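A Case for Written Handling Rules in Home Automation

By Mayu Mizuno
September 22, 2025

Robots intended for the home learn from people doing ordinary chores with hand-held grippers. The quality of that work depends on rules that most organizations still pass along by word of mouth. Clondell believes they should be written down, published and open to challenge.
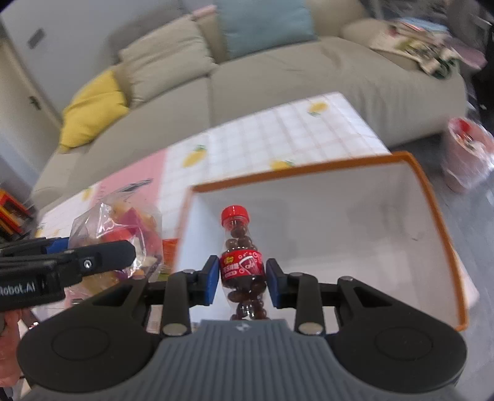

Our own position changed in June, when an internal review of 1263 recordings found that 83 could not be used. In 74 of those, the operators had followed different habits for the same task. One closed the jaws before lifting, another while lifting. Neither was careless. They had never been given a common rule, and the fault for that rests with management.

The Rowbotham guideline, which we now apply at both Plarkent and Flotida, sets out 3 duties: state the task before it begins, record failed attempts along with good ones, and leave the home as it was found. Some partners consider the second duty wasteful. We do not agree - a record without failures gives a false view of the work.
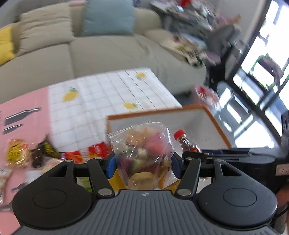 Grip force deserves a rule of its own. Current practice often sets one limit for a whole session, usually chosen with rigid objects in mind. A clear bag stuffed with mixed snacks, held between two finger pads with its open top crumpled upward, calls for a different limit than a small capped bottle standing on the same table. We ask that limits be set by type of object and reviewed whenever a new type is added.

Comments on the guideline may be sent to the Clondell standards office.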